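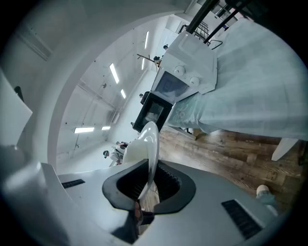
Photo: Izzati Sitompul / Uremel

Can a machine do the dishes yet?
Partly, and it's exciting to watch! Picking up one plate and moving it is well within reach now. A sink full of greasy pans is still our job.

Why are plates so tricky?
They're thin, smooth and shiny, so a gripper has to find the rim and hold it at a good angle (mugs are kinder).

What about cooking?
Turning a microwave knob, yes, with practice. Dinner, no.

How much practice does a chore take?
For our plate task we started with 50 tries and went up to 600. The gap between the two was huge.

Can I buy one?
Not from us. Write to Fadwa Belkadi if you'd like to visit in October.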